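Towels, again

Quick one before the newsletter goes out 09/11/2019. The towel order for the Erutholm hall kitchen finally came, 196 of them, and yes that is more than we asked for. The extra box goes over to Chauvin in October, so please dont raid it.

Folding night went fine. Thanks to everyone who stayed late and to Aisyah Simanjuntak for the tea and the good scissors (tags off first, please, they scratch the car paint). Fold in half, then in half again, loop on the outside so they can go straight on the hooks. Stacks of 7, any higher and they slide off the shelf.
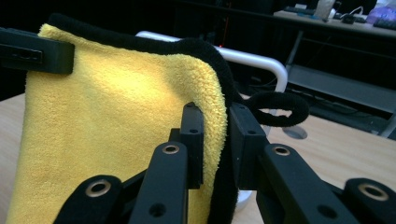 Yellow towel with the black border, loop sticking out at the side.

Washing. Cool wash, no softener, it ruins the pile. Keep them away from the old cotton ones or you get lint all over. Line dry if theres room, low heat if not. Yellow is for cars and windows only, kitchen cloths are still in the drawer by the sink.

Car wash day is still on. Need 2 more people for the drying end, plus buckets, plus anyone with a long hose. Last year we made $300 and ran out of dry towels by lunch so this should be beter. Names on the sheet by the door or tell Aisyah.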